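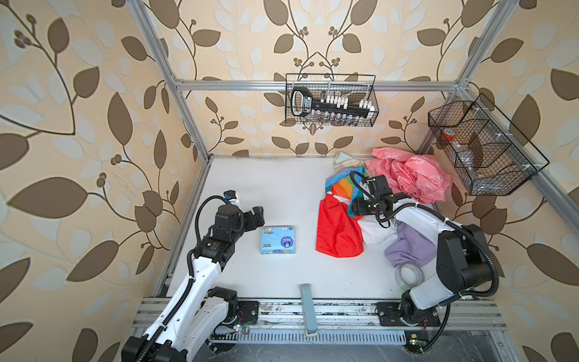 Two arms, one table, a pile of cloths and a packet of tissues: the kind of bench the quotes are written for.

The quote for a two-arm bench runs to one page. I have now read enough of them to say that the page is the problem. It lists the arms, the grippers, a table frame, a controller and a line called "integration" with a round number next to it. Somebody in purchasing looks at the total, compares it with a year of wages, and the thing more or less approves itself.

I plan equipment for a living, mostly for mid-sized laundries and returns warehouses, and I've been asked three times since March whether it's time to buy arms for handling soft goods. My answer is still no for most of the people asking. I don't think the machines are bad. I think the budgets are, and they're bad in the same places every time.

Start with the cloth. A box has corners, and it has the same corners tomorrow. A heap of fabric is a different shape every time you touch it. When a red cloth lies over a white one and a striped one is bunched up against both, a two-finger gripper has to pick something, and what it picks is often two things. Vendors know this. It's why the demo so often has one towel on a clean table. Ask for the heap. Bring your own heap, in a bag, from your own floor, and tip it out in front of them.

I did that at Flestwood last year. The sales engineer was polite about it. He asked if we could "stage the items," and I said we could stage them when the customers did. We went home with a follow-up meeting and no numbers, and I've had a soft spot for that bag ever since.

Then the rest of the table. Real work is rarely one kind of object. A return comes in with a shirt, a pack of tissues somebody left in the pocket, maybe a roll of tape the packer put down and forgot. Cloth wants one sort of grip. A soft little packet in a slippery wrapper wants another, and clear tape is a pain for any camera I've ever dealt with. If the quote has one gripper per arm and no line for spares or alternate fingers, it's a quote for half the job.

Daiane Frota, who ran operations at Trindade when they put in their first two benches, told me the arms came to less than half of what she finally spent. The remainder went on fingers, cables, a second set of cables, floor space, power drops, and the hours of the one technician who understood the setup. That technician then had to be paid more, and fair enough. She had budgeted 80 hours for commissioning. It took 154. "I would do it again," she told me, "but I'd like to have been told the second number first."

I like that she would do it again. I'd like it better if her spreadsheet had said so before the money went out.

Cables deserve their own paragraph and never get one. Every joint that moves drags something along with it. Conduit wears, connectors work loose, and a loop that looks harmless in the showroom gets snagged on a sleeve by the second week. Sollance, to their credit, will sell you a cable kit with a replacement schedule printed in the manual. Gerisano's quote to one of my clients had no mention of cables at all, and when I asked, I was told they were "included," meaning the first ones were.

Two arms also doesn't mean twice the work. I keep meeting managers who divide the labor saving by arms, as if each one were a person. With fabric, the second arm is there to hold while the first one pulls, or to spread out what the first one lifted. You've bought one worker with two hands, and a slow one. One plan I was sent in the spring assumed 70 percent of manual speed in the first quarter of running. I asked where the 70 came from. It came from the previous plan.

There's a fair case on the other side and I'll give it room. Hiring for these jobs is hard, and sorting cloth all day is rough on the wrists. The arms themselves have become cheaper and easier to bolt to a plain frame, so a small trial no longer needs board approval at most places. A company that starts now, with one bench and low hopes, will know things in 2 years that its competitors will have to pay a consultant for. I might be the consultant, so take that as you like.

But call it a trial and pay for it as a trial. Put it in the development budget with a person's name beside it and a date when someone is allowed to say stop. Don't put it in the labor savings column. Once it's there, every bad week gets explained away, and by the autumn the people on the floor are quietly doing the sorting by hand so the bench can look busy when visitors come through. I've walked through that building, and more than one version of it.

If you're getting quotes this month, ask for three lines that won't be there: spare fingers, cables for the first year, and technician hours after handover. If the vendor can fill those in without calling you back, I'd keep talking to them.

Apr 21, 2022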